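Re: [indwood-equip] how many grippers should we put in for?

> We've got 925 left on the equipment line and the form closes in June.
> Skonska will sell us the hand-held units one at a time or as pairs.
> Is one per person enough to start, or should I ask for more? And do
> we need to budget for anything besides the units themselves?

Pairs, please! I did the sums on singles last year and talked myself into it because it looked so thrifty, and then we spent half of June passing one gripper back and forth across the table like the last slice of pizza. Two per person, even if it means fewer people can work at once.

Wiping and towel work, all from the same room:

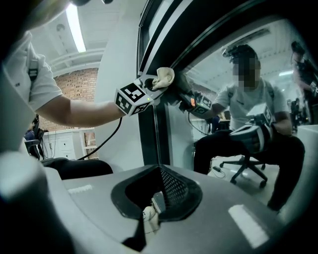
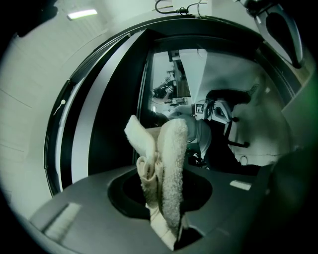
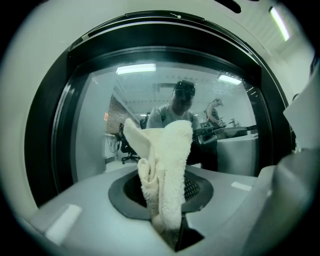

Now, the stuff besides the units. I'd set aside 105 for cloths and towels and not feel bad about it. It sounds silly next to the hardware, but you want a few kinds — a thick terry towel like the ones at the round glass door bunches up into quite a lump once it's pinched, and a thinner cloth is a whole different job. Get both. Katitach does bundles of plain white ones at 35 and the shipping is quick.

Cables too! Our spares ran out in the first month, so put down 9 of the long ones (I know, I know, but they walk off). And print extra marker sheets while you still have the good printer over at Lu, it costs next to nothing.

If the form only lets you list one vendor, put Skonska and send me the rest. I can probably squeeze the towels in under supplies on our side. Can you send me the draft before it goes in?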